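Workshop notebook, April
Hide glue and open time

Carried on with the glue trials for the chair repairs. The question is still how much open time we can get out of hot hide glue before the joint suffers, and whether the urea in the Tritstead batch is worth the bother.

Started at 8.30. Soaked fresh granules overnight in cold water, one part glue to a little under two of water by weight, and they had swelled right through by the morning. Poured off nothing. Pot up to 60 degrees and held there. It wandered up to 66 while I was cutting the blanks, so the thermostat on the old pot needs looking at again. I've moved the dial back and marked the new spot in pencil.

Three mixes:

A – plain Fairweather granules, no additions
B – same, with 15 per cent urea by dry weight of glue
C – the Tritstead liquid, straight from the bottle, stood in warm water for 30 minutes

All test pieces are beech, lap joints, faces planed the same morning and not sanded. I kept the offcuts from the same board as last time so the figures can be read against the earlier page. The room was colder than I would like, 15 degrees at the bench, and the first few blanks were cold to the touch. A gelled on those almost as soon as it was brushed on. Put the rest on top of the radiator for a while and the difference was plain. Anyone repeating this should warm the wood first, or the numbers for A mean very little.

B was much easier to work. It stayed tacky long enough to get both faces coated, line up the shoulders and put the clamps on without rushing. It did string more off the brush, and it smells worse. C was the slowest of the lot and could have been left while I answered the door. Squeeze-out from C was still soft at dinner time, when A and B could both be pared off with a chisel. 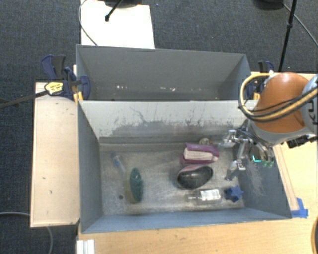

Grey bins, front and back.

Clamps come off after 24 hours, then everything sits for another week before it goes on the lever. I was tempted to break one early last time and it spoiled the set, so hands off please. Pieces are marked on the end grain in pencil, letter first and then the number.

Results from the previous batch, now they have had their full time. The best plain joint held to 439 on the spring gauge before the wood itself gave way, with fibres torn up over most of the face. The urea joints were lower but they all took wood with them too. 2 of the liquid ones let go cleanly along the glue line, and both had a shiny look inside, as if the glue had skinned over before the faces met. That may be my fault for leaving them open too long – the bottle gives no clear limit.

For the Sterstead chairs I would use B on the seat rails and back, where there are several joints to bring up together, and A on the loose spindles. I don't want to use C on anything that will be sat on until the next set is broken.

Steamed one old joint apart as well, to see how the urea mix behaves when it has to be undone. It opened with a damp cloth and the iron on low, quicker than plain glue. Good for repairs, less good if the chair lives next to a kettle.

Supplies: nearly out of granules. The Arkico order should cover brushes and the fine strainer but not glue, so that needs its own order. Also need a lid for the small pot. The saucer keeps sliding off.

Pot emptied and washed at 4.45. Leftover B is in the fridge in a jar, labelled, good for a few days.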